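Week 4 notes: Working safely around arms that handle glass
Lab Automation Practice, Kasville section
Instructor: Jui-lin Lai

Last week we got the arms moving, and most of you left wanting to pick things up. Good! This week you get to. Before that we go through the rules for glass handling, and I promise they are more interesting than they sound, since almost every one of them has a good engineering question hiding inside it.

Where the rules come from

Two layers. The first layer is the published standards. ISO 10218 covers industrial robots and how they are built into a workplace, and ISO/TS 15066 deals with people sharing space with an arm. You don't have to memorize clauses. You do have to know what a risk assessment is and be able to read ours, which is in the binder by the door. Maricruz Magaña wrote most of it and will walk your group through it before your first powered session.

The second layer is house rules. These are stricter than you might expect from a teaching lab, and they change. If you find a better way to do something, write it up and bring it to me. The rule on approach speed came from a student, Eliseo Galindo, who took the course in January and got curious about why his tubes rang when the fingers closed.

The task is part of the risk

A "safe robot" is only half a sentence. Safe doing what, holding what, next to whom? An arm that is gentle enough to bump your elbow can still be holding something with a sharp edge. So we assess the whole setup: arm, gripper, object, bench and the people nearby. Change one of them and you look at the assessment again. Swapping a plastic tube for a glass one counts as a change. So does moving to a different bench.

Before power

Check the glass by eye and by hand, gloves on. Chips at the rim and fine star cracks mean the piece goes in the broken glass box, even if it would "probably be fine."
Safety glasses on for everybody inside the tape, including the person who is only taking notes.
Press the emergency stop, confirm the arm won't move, then reset it. Every session, every group.
Say out loud who has the pendant. One person drives.

Gripping

Start with the lowest force that holds the piece, then work up. Our grippers take a force setting in percent, and 12 is the starting value for empty tubes. Write down where you end up. A filled tube weighs more and may need a second look, and a tube with wet walls certainly does.

Glass is strong when squeezed evenly and weak when squeezed at a point. Line the fingers up so they meet the wall squarely, and close slowly. I love this part of the course, because you can hear a bad grip before you can see it — a little tick as one finger lands ahead of the other.

Moving over the bench

Plan your path around the tall things first. Faucets, ring stands and drying racks are all easy to forget when you are watching the fingertips. Remember too that the object you hold is now part of the robot: its lower end sweeps through space just like a link does, and your collision model has to include it.
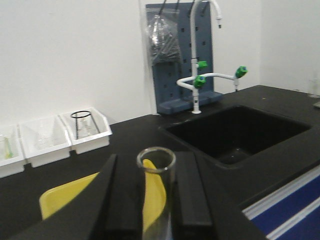
Fig. 1. Glass tube held between the gripper fingers at the sink bench. Note the height of the gooseneck faucet.

Take Fig. 1 and sketch a top view of the bench from it. Mark a keep-out zone for each fixed item, then a second one for anything a person could have moved. Nicanor Quintero's group used a different color for each kind last term and it made the discussion much quicker.

If something breaks

Stop the arm. Leave the gripper closed unless someone is in danger from it. Nobody reaches in until the drive power is off, and then it's brush and pan, never fingers. Log it, including near misses. The log has 22 entries and it's the best reading in the course — please add to it without embarrassment.

For next time

Bring your sketch, your force values and one house rule you would rewrite, with your reasons. Cremilda Nogueira will be in the lab on Tue 19 November to sign off risk assessments. Unsigned groups can still work in simulation that day.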